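About Ostidness

Ostidness writes control and planning software for multi-finger robot hands. The company was started in Stallbridge by Trudy Kingi and Hema Hegde, who had both worked on motion control for packaging lines and wanted a planner that could be read, tested and changed by the people running it.

Our main product is Ikeda, a grasp planner. It takes a segmented depth image, proposes hand poses, discards those that collide with the table or with nearby objects, and sends the best remaining pose to the joint controller. The current release scores 252 candidate poses per object. Each score is logged with the term that lowered it most - usually clearance or finger reach - so a bad choice can be traced without rerunning the trial.

Everyday goods make up most of our test set. Bottles, drink cans and soft plastic packages differ in height, stiffness and surface, and a planner tuned on rigid blocks tends to do poorly on them. Flat items on a raised board are handled by a separate routine written by Yolotzin Medrano.
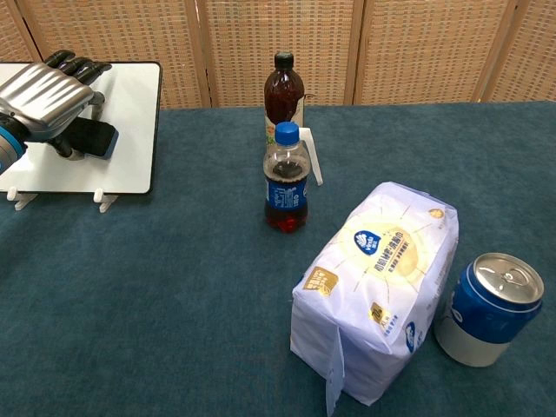
Does Ikeda need a model of each object in advance?

It plans from the visible surface and a default estimate of the hidden side. A stored model can be supplied, and is used when the match score is above 95.

Perception is maintained by Chutima Chuensuk. Her group also keeps the regression suite, which holds 3000 recorded trials and runs on every merge. A merge that changes the selected pose in any trial is held until someone has looked at the difference.

Dwayne Villanueva looks after Prunasex, our log viewer. It began as a script for plotting joint torque and now lines up camera data, planner output and controller state on one clock. Customers receive it with Ikeda, under the same license.

Releases go out in April and October. Interface changes are announced one release ahead, and the old calls remain available until the following one.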